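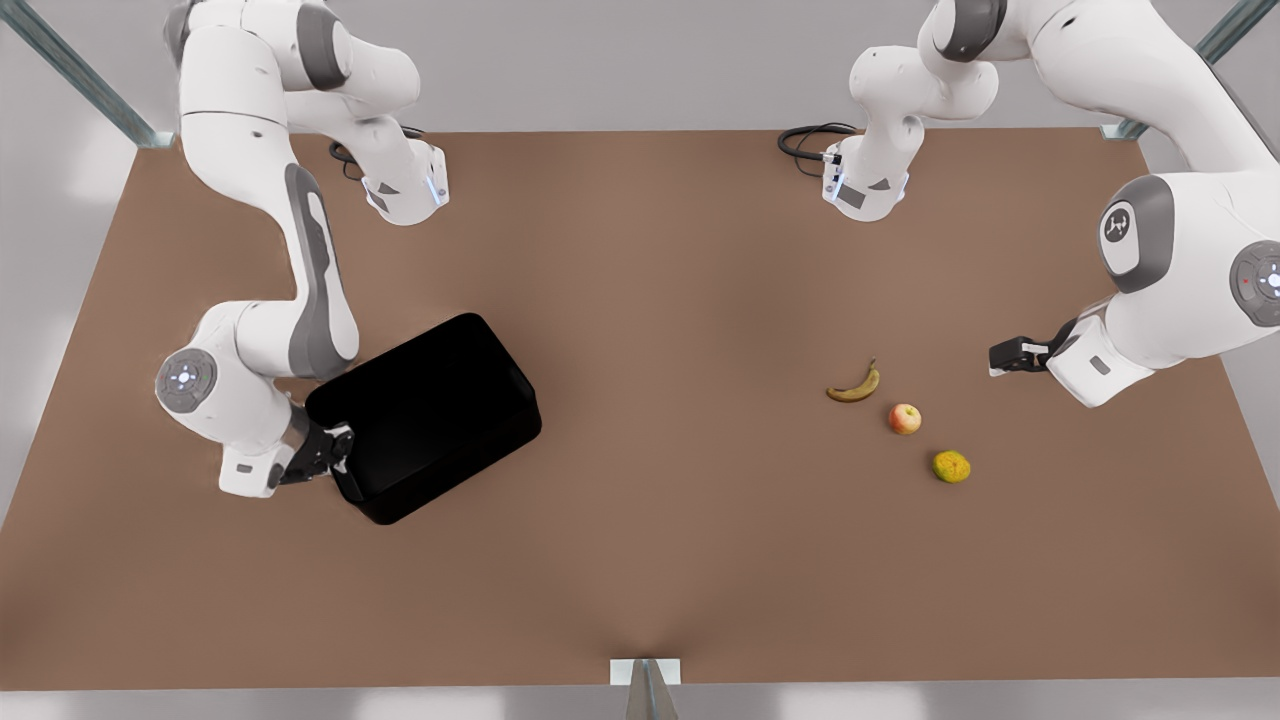 Stallbridge Allotment Association: Members' Forum
Section: Site Rules and Consultations
Topic: Proposed change to water charges

Posted by V_Ehlers (Site Secretary)
8th June
Members are invited to comment on the proposal to replace the flat water charge with a charge based on plot size. The present arrangement applies to all 124 plots without distinction. Under the proposal, half plots would pay half the full rate. Comments should be posted in this topic or handed in at the site office. A vote will be held at the next general meeting.

Posted by Jadoon_Plot17
I support the proposal. My half plot has been charged at the full rate since I took it on, and I raised the matter in writing last year. I should be grateful if the Secretary would confirm whether the new charge would be backdated.

Posted by V_Ehlers (Site Secretary)
The charge would not be backdated. It would apply from the next renewal.

Posted by B.Shehu
I must register an objection. Plot size is a poor guide to water use. Several full plots are laid to fruit bushes and are hardly watered at all, while some half plots have a greenhouse and are watered twice daily in summer. The Association should first repair the standpipe by the Jelden Lane gate, which has dripped since the winter. Members are at present paying for water that reaches no plot.

Posted by Lumbantobing_A
The previous speaker is correct about the standpipe. I do not agree that it should delay the vote. The two matters can be dealt with at the same meeting.

Posted by Jadoon_Plot17
With respect to Mr Shehu, the only exact method would be a meter on every plot. Has this ever been priced?

Posted by V_Ehlers (Site Secretary)
A quotation was obtained for meters on the main supply only. It came to £2,000, excluding groundwork. Individual meters were not considered affordable. The standpipe repair has been quoted separately at £400 and is awaiting approval.

Posted by B.Shehu
I thank the Secretary for the figures. My objection stands. I ask that the repair be placed on the agenda ahead of the water charge, and that the quotation be displayed on the noticeboard.

Posted by R_Mladenovic
May tenants who share a plot cast one vote each, or one vote between them?

Posted by V_Ehlers (Site Secretary)
One vote per plot, as set out in rule 2. The repair will be taken first on the agenda. Mr Shehu's request regarding the noticeboard has been noted and the quotation will be displayed this week.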